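A Place for the Tape: Montserrat Robles on Divided Trays
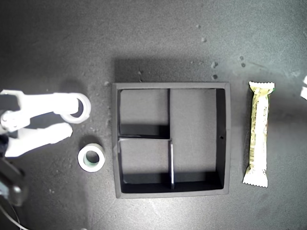
What size should the compartments in a desk tray be?

Different sizes, with one that feels too big. Most people buy a tray of equal squares, fill it with whatever fits, and then leave everything that doesn't fit on the desk beside it.

That is how Montserrat Robles puts it, anyway, and she has spent a large part of her working life thinking about where small things go. She runs Tergate, a two-room workshop in Rivas that makes and sells trays, drawer inserts and shallow boxes, and she teaches an evening class on sorting out desks and kitchen drawers. I went to see her on 22nd September meaning to stay for an hour. I left after dark with a bag of drawer dividers and a strong wish to go home and empty my own desk!

Robles is quick, funny and very hard to keep on one subject. She talks with her hands, and if there is a tray within reach she talks with that too.

The layout she likes best has three compartments: two small ones stacked on the left and a single tall one running the full height on the right. "I came to it by getting it wrong," she told me. "The first one I made had nine little squares. Beautiful thing. I couldn't put a pen in it. I couldn't put scissors in it. It was a tray for buttons, and I don't have that many buttons."

She rebuilt it in February, during a slow stretch, with the long space down one side, and she has hardly changed it since. The tall side takes whatever has length to it, so pens, a ruler, a snack bar, a folded pair of glasses. The small ones take the things that roll or scatter.

"People laugh about the snack bar," she said. "But look at any desk in the world around four in the afternoon. There's food on it. If you plan a tray as though you never eat, you've planned it for somebody else."

Tape is another favorite topic, and she can go on about it (she did, and I enjoyed every minute). A roll on its edge travels. Laid flat it stays put, but then it takes up more room than people expect, and the hole in the middle starts collecting paper clips. "I let it!" she said. "The middle of the tape is a compartment. It's free. I've kept erasers in there for years."

I asked whether tape ought to live inside the tray or next to it. She thought about this for longer than I'd expected. Her answer was that it depends on how often it's used. If you reach for it every day, it can sit beside the tray on the left, or on the right if you're left-handed, and the tray can hold the things you use less. What she doesn't like is tape that has no spot at all and turns up behind the monitor.

Her way of starting somebody off is simple, and she does it the same way in every class. The tray goes in the middle of the table with nothing in it. Everything else goes around it. Then you pick up one thing at a time and say out loud where it goes.

"Out loud feels silly for the first minute," Robles said. "After that the whole room is talking to their staplers and it's wonderful."

Nuria Iglesias took the class last year and now helps teach it. She joined us for coffee and had her own view on the empty tray. "It's the part I love," she said. "You see the spaces before you see the stuff. When it's full you only think about the stuff, and you think you need a bigger tray."

Did she need a bigger one? "I had 21 pens. I needed fewer pens."

The two of them disagree cheerfully about color. Iglesias likes pale trays, because you notice the crumbs and wipe them up. Robles is devoted to black with a gray floor. Light things stand out against it, she says, and a white roll of tape or a yellow wrapper is found in a second without reading a label. She does admit that dark tops and dark trays show every speck of dust. She keeps a paintbrush in her apron pocket for it, an ordinary one from a hardware store, and she used it twice while we were talking.

A raised rim matters more to her than color. Without one, she says, you have a place mat. With one that's too high, your knuckles knock against it and you stop putting things back. She had me try a few from the shelf, reaching in for an eraser with my eyes closed, and I could feel the difference right away. The lowest let the eraser escape over the side. The highest I simply didn't like, and I couldn't have told you why until she explained it.

We got on to dividers next. Robles prefers fixed walls. She used to sell a version with sliding ones, which she called the Momden, and customers wrote to say how clever it was and then never moved the walls again. "They set it up on the first day and that was that for 5 years," she said. "So I thought, fine, let's choose a good position and glue it."

She still has one Momden, by the workshop sink, with seed packets in the long side and plant labels in the other. The walls haven't moved on that one either.

Her next class is full, but she keeps a waiting list and answers messages herself, usually late in the evening. Bring the contents of one drawer, she says, including whatever you'd be embarrassed to show people. Trays are on the table when you get there.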